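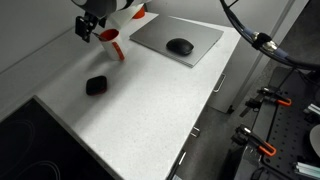 October, 6:40 a.m. The Records Office at Vuvthorpe opened its reading room early today so that the parish ledgers could be moved before the public arrived. The undersigned took breakfast at the residence beforehand and reviewed the transfer list there. The residence has the usual kitchen for this kind of lodging, with a speckled white countertop, a black induction cooktop set into it, and a white mug that is red-orange on the inside. The transfer list ran to 266 items. Three entries had been typed twice and were struck out by hand, with initials in the margin.

The ledgers were brought up from the lower store in gray boxes, in the order of the old shelf marks. This order does not follow the dates. The earliest volume, begun in 1818, came up near the end, between a book of pew rents and a register of dog licenses. Its front board is detached and was tied on with cotton tape. The first leaves record payments for ditch clearing and the repair of a footbridge. The hand is small and even until the middle of the volume, where a second clerk takes over and the spelling becomes less certain. "Gravel" is written four different ways on a single page.

10:15 a.m. A telephone call was received from the Toledo office regarding the loan of the drainage maps. Toledo wishes to keep them for a further 60 days. The request was granted on the condition that the maps remain flat and are not copied on the feed scanner. A letter confirming these terms has been drafted and will go out with the afternoon mail. The insurance form enclosed with their last letter was the old version and must be returned to them.

The humidity reading in the lower store was higher than the office would like. The Omitz unit by the stairs had switched itself off during the night. It was restarted, and a note was placed on the door asking staff to check the display at opening and at closing. Should it stop again, the boxes on the bottom shelf will be raised on pallets until a service visit can be arranged.

1:30 p.m. Lunch was brief. The afternoon was given to the Tadeck catalog, into which all new descriptions must now be entered. The program does not accept a date range that crosses a century, and the pew rents do exactly this. They have been entered as two records with a cross-reference. It is an untidy solution, and the author of this diary would have preferred to leave the volume whole.

Readers were few today. One asked for the school admission books and was shown the application form for closed records. Another spent the afternoon with the newspaper files and left a pair of reading glasses on the table, which have been placed in the desk drawer.

5:20 p.m. The reading room was closed and the keys signed in. Box 2 of the vestry papers is still without a label. More cotton tape is to be ordered tomorrow, in the wider size.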